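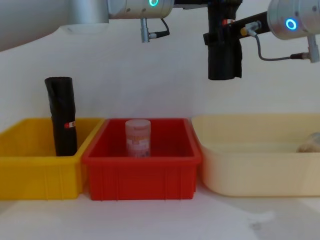

How long should a village hall keep its booking records? Three years for the diary, longer for anything with money in it.

Search this site Enter keywords

Speaker notes, Gunvor Sjögren, Erkstead

Start with the cupboard. We had 11 box files and no index. Pause.

Next, the hire forms. Kamran Niazi read through 585 of them in February and found most had no end time. Show the old form, then the new one. Leave it up while people copy it down.

Keys: mention the signing-out book. Skip this if we started late.

Deposits. Randi Bråten will take questions on refunds, so keep it short.

Handouts are on the chairs by the door. Spare copies from Shoshana.

Last updated 7/1/26
3 comments Share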